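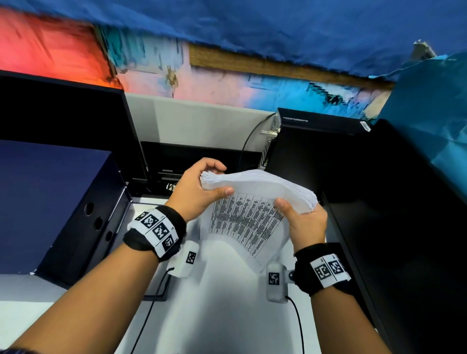
**FOR IMMEDIATE RELEASE**

**Riltlow opens its Nimcombe workshop for a day of robots, paper and (we hope) a lot of questions**

NIMCOMBE, May 15, 2023 – I run the demonstrations at Riltlow, so I get to write this one, and I'm delighted to say we're throwing the doors open again! On the first Saturday in June, anyone who wants to see how we teach robots to handle ordinary office work can come by our Nimcombe workshop between 11 a.m. and 4 p.m. It's free, there's parking behind the building, and kids are very welcome if they bring an adult along.

The big draw this year is Bumeck, our paper-handling project. We've been at it for 17 months now, and I still get a kick out of explaining it to people. Picking up a thick stack of paper is something most of us do without a thought: you grab a corner, tuck your fingers underneath, give it a little bend and the sheets fan apart along the edge. Try getting a machine to do that! The pages stick, slide, sag, and now and then the whole lot ends up on the floor (ask me how I know).

So we start with people. At the Bumeck desk, a person works with a black band on each wrist, carrying small printed square markers and a little white sensor module, and the movements they record go into training the robot arms in the next room. You'll be able to try on a pair of bands yourself, sort a stack of printouts, and then watch your own hand paths come up on the big screen. It takes a few minutes and you don't need to know a thing about computers.

We tried the whole program out on a smaller crowd in the spring, when 139 people came through over one long afternoon. The wristbands had a line out the door, so we've set up 3 desks this time instead of one. We've also moved the robot arm demo to the larger bay, where there's room for strollers and wheelchairs and you can see over the people in front. The arms will be running every half hour, stacking and squaring up paper, and yes, they'll drop some. I think those are the best bits, and the team is always happy to talk through what went wrong.

Aitken, our neighbors across the yard and the folks who build our desks and fixtures, will be open the same day. They're showing how a test bench goes together, and they've promised coffee. Last time they promised coffee it ran out by noon, so go there first!

School groups and clubs should write to us ahead of time so we can hold a slot at the wristband desks. Everyone else can just walk in. Reporters who'd like a quieter look are invited to come at 10 a.m., an hour before we open. Filming is fine, and I'll be around to answer questions all day.

**About Riltlow**

Riltlow is a team of 11 based in Nimcombe. We collect recordings of everyday handwork and use them to train robot arms for offices and mail rooms.

**Press contact:** Demonstrations desk, Riltlow, Nimcombe

###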